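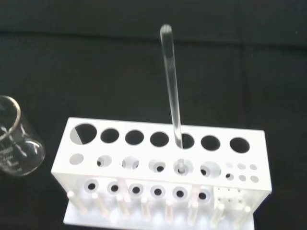

Search this site Enter keywords Go

Part-time Laboratory Assistant, Water Testing
Kumsa Water Laboratory, Ginstead

Kumsa is hiring a part-time laboratory assistant for its drinking water section. We test samples from private wells, small public systems, schools and farms in and near Ginstead. The section handled 495 samples in March, and the spring months are usually our busiest.

The job is 24 hours a week over four days. Wednesday is required, as that is when the courier brings in the samples from the outlying towns. The other three days can be worked out with the section lead, Homa Nazari. The laboratory opens at 7:30 a.m. There is no weekend work, but we do ask for one late shift every second week, ending at 7 p.m.

What you will do

Most of the day is spent receiving samples, checking the paperwork against the bottle labels, and entering them in the log. You will measure pH, conductivity and turbidity, prepare standard solutions from written procedures, and label and store what has been prepared. You will also wash and put away glassware, wipe down benches, check the refrigerator temperatures twice a day, and tell Homa when supplies are running low.

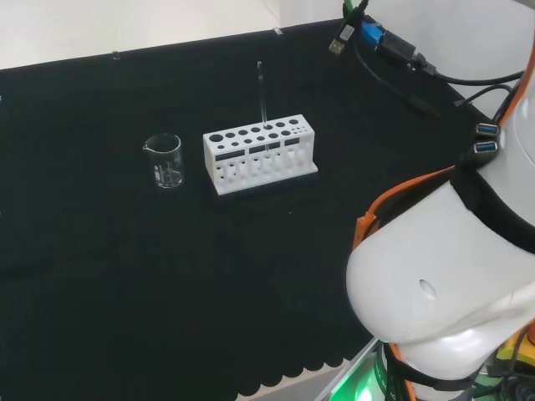

The assistant does not sign off on results. Those are reviewed by one of our two analysts, Saeed Kermani or Negin Tehrani, before they go to the customer. You will be expected to write down exactly what you did, including mistakes. A spoiled sample that is reported the same morning can usually be collected again — one that is found out a week later is a real problem for the well owner.

Some phone work is included. People call to ask how to fill a sample bottle, when to drop it off and when their report will be ready. Questions about what a result means for someone's health go to an analyst.

What we are looking for

A high school diploma or equivalent, and either one college chemistry or biology course with a lab section or six months of work in any kind of laboratory. You should be comfortable with decimals and unit conversions and have handwriting other people can read. You need to be able to lift a 35-pound cooler and stand for much of the shift. A driver's license is useful but not required.

We will train you on our own methods. Training takes around 9 weeks, and you will be paid the full rate during that time. Lab coats, gloves and safety glasses are provided. Please bring your own closed-toe shoes.

Pay and benefits

Pay is $133 per shift during the day, with a small addition for the late shift. Part-time staff earn paid sick leave and vacation on a prorated basis. Parking behind the building is free, and the Vustimton bus stops at the corner.

How to apply

Send a resume and a short letter to Golshifteh Sharifi in the personnel office, or leave them at the front desk in an envelope marked "Laboratory Assistant." Tell us in the letter which days you can work and when you could start. Please list two references, at least one of them a supervisor or instructor. We do not need transcripts at this stage.

Interviews last 45 minutes and include a short written exercise on copying and checking figures. Applicants from the previous round are welcome to apply again and should send a new letter.

The position is open until filled.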